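Grip rules for cloth, second draft

October 24, 2026

The first draft of our handling rules for fabric ran to 2 pages and said almost nothing about the grasp itself. It covered start position, lighting and file naming, and then told the operator to "pick up the cloth". Van Acker's review sent it back with one line in the margin: pick it up how?

So the second draft, which went out to Tultodby this morning, has a section on grasps. The main points are as follows.

A grasp counts as a pinch when both fingertip pads bear on the cloth and the material between them is gathered into a neck. If only one pad is in contact, the cloth is being pushed or dragged, and the attempt is logged as such.

The pads should close square to each other. On soft material it is easy to roll the wrist while closing, which twists the gather and makes the release untidy. A little twist is allowed. Re-gripping in the air is not.

Loose cloth should be kept clear of the linkage. With a large piece it will billow up on both sides of the pinch, and the operator should check that no fold has gone down between the moving links before lifting.

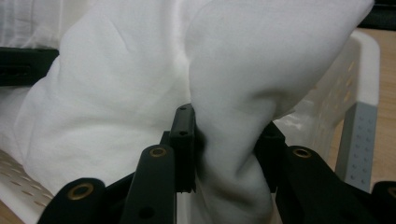

Mawar Rondonuwu wrote back that the twist limit can't be enforced as worded, as two reviewers will read "a little" differently, and she would prefer a plain yes or no: can both pads still be seen against the cloth at the moment of closing? She also wants failed pinches kept in the set and marked, with no tidying up afterwards.

I accept the second point entirely. On the first I am less sure. Of the 284 attempts we went through in March, 105 had one pad partly hidden by a fold, and most of those were sound grasps by any other measure. A strict visibility rule would throw them out. I have suggested "at least one pad visible, the other not contradicted", which is ugly wording but can be checked.

Still open: whether the Vokis sheet for pad wear applies to cloth at all. It asks for inspection every 1000 closures, and that interval was written for rigid parts. Brodis has the older pads and will compare.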